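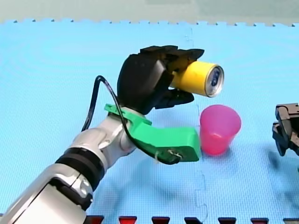

Fórum do Condomínio Vestedden: Regulamento da copa

Saodah Santoso
Informa-se que, a partir de junho, as latas deverão ser depositadas no recipiente próprio, no piso térreo.

D. Chong
Discordo. O n.º 110 não dispõe de acesso ao térreo após as 19h.

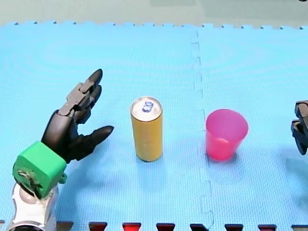
Lata e copo cor-de-rosa translúcido.

Marlina Chin
Subscrevo a objeção. Solicita-se a revisão do artigo respectivo.

Saodah Santoso
O pedido fica registado. Até decisão, mantém-se a regra.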